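Bheki Pretorius had been gone 3 weeks when Bongani Shezi decided to do something about the table behind the shop.

Zarham, the landlord's firm, wanted the yard cleared by April. Bongani had 30 crates to move and only one good knee, so he started with the small stuff. He put the kettle on and carried his tea through.

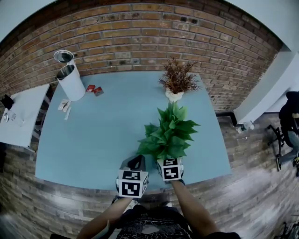

The plants were Bheki's idea. He had bought them from Gustomex in a closing sale and said a customer would sit longer next to something green. Bongani had argued that a plant you never water is a dust shelf with leaves. The brown spiky one was still in its little white pot, back near the bricks, and he had never liked it. The leafy one he didn't mind.

His phone rang. It was Bheki, calling from Mokoena.

"Did you throw them out?" Bheki said.

"Not yet."

"The green one was for you."

Bongani looked at the wall for a bit. "And the brown one?"

"That one was 15 rand - I felt sorry for it."

Bongani drank his tea and went in to find a box that would fit both.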